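Speaker notes, Greritz session, talk is 20 min + questions. Slide numbers are from the old deck, check before going up.

SLIDE 1. Title. Say who funded it (Woldemariam lab, plus bench time from Demanley). Don't read the abstract out loud, they have it.

SLIDE 2. The question. Two arms, crowded table, cords everywhere. If you train a policy on clean tables, how fast does it fall apart on a messy one? And does it help to mess up the table on purpose during collection? Short answer yes, but not the way we guessed. Leave the "not the way we guessed" hanging, come back on slide 9.

SLIDE 3. Why cords. Rigid stuff is mostly a pose problem. A plug on the end of a cord is a pose problem plus whatever the cord feels like doing. You move one fan and a plug at the other end of the table shifts. People in this room know that, go quick.

SLIDE 4. Setup. Let them look for a few seconds before talking.

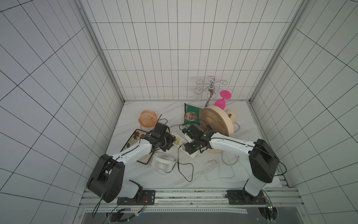
Greritz, Jun 24, 2019

Task family is plugs and power strips. Right arm goes for a plug at the strip, left arm has to stay useful without getting in the way. Mention both arms sit on one shared rail, so reach overlaps in the middle and that's where most of our collisions came from. Tile walls: good for calibration checks, bad for reflections. Somebody always asks.

Objects that have nothing to do with the task stay in. Glass, goblet, snack bag, tray. We call these bystanders in the paper. A bystander is anything the arms should leave alone. Clear glass is the nasty one, depth mostly goes right through it.

SLIDE 5. Method, we named it Jekuvix. Three steps, keep it to one breath each.
- operator finishes an episode, table is NOT reset
- a short scrambling pass moves a few things, by hand
- next episode starts from whatever is there
So clutter carries over from one episode to the next. Baseline = full reset to a marked layout every time. Same operators, same hours, same arms.

900 episodes total. 280 of those held back for eval, never touched in training. Say this clearly, last time someone thought eval was 280 on top.

SLIDE 6. Labels. Each episode gets a start state and an end state note. Operators write what moved that shouldnt have. Tedious, but it's the only reason we can say anything about bystanders. If asked about auto labeling: tried, cords broke it, cable loops got merged with each other.

SLIDE 7. Carry-over in practice. Talk about tipped and leaning objects. The reset baseline almost never has a fan on its side, so the policy never learns what a grille looks like from a bad angle. With carry-over it gets lots of them for free.

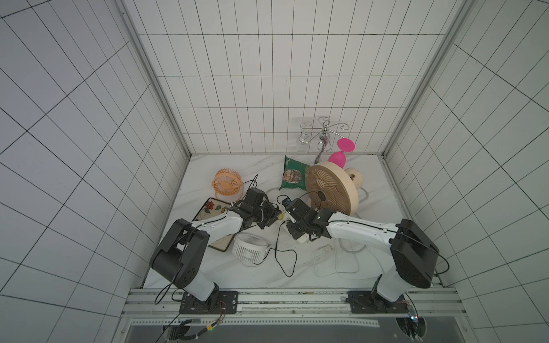
And the middle of the table is the part to worry about. Two grippers that close together means each one is blocking the other one's view, and the wrist camera is no help once the fingers are down near a cord. We added a yield rule: the arm with the longer distance to its target waits. Dumb rule. Works ok. Ablation is in the backup slides.

SLIDE 8. Results. Point at the bars, don't read all the rows. Baseline on messy tables: 43 percent. Carry-over is clearly higher, numbers on slide. On clean tables the two are close, a little worse for ours at the start of training, fine by the end. Be upfront about the early dip.

Bystander contact went down too. Surprised us a bit. Biggest drop is on upright light things, smallest on glass.

SLIDE 9. The thing we guessed wrong. We thought more objects = more robust. Object count barely mattered. What mattered was cord layout. We split the training set by cord layout alone, 6 groups, and training on all groups with few objects beat training on one group with many. This is the slide people should rememeber. Slow down here.

SLIDE 10. Limits. One bench, one type of arm. Scrambling done by people, and people have habits (we all push stuff to the back). No live power during any of it, plugs only. Haven't tried it on a second bench, Demanley says maybe.

SLIDE 11. Thanks + link. If short on time skip 6 and go straight from method to carry-over.

Likely questions: why not sim (cords), why not more arms (money), will data be public (yes, waiting on sign off, don't promise a date).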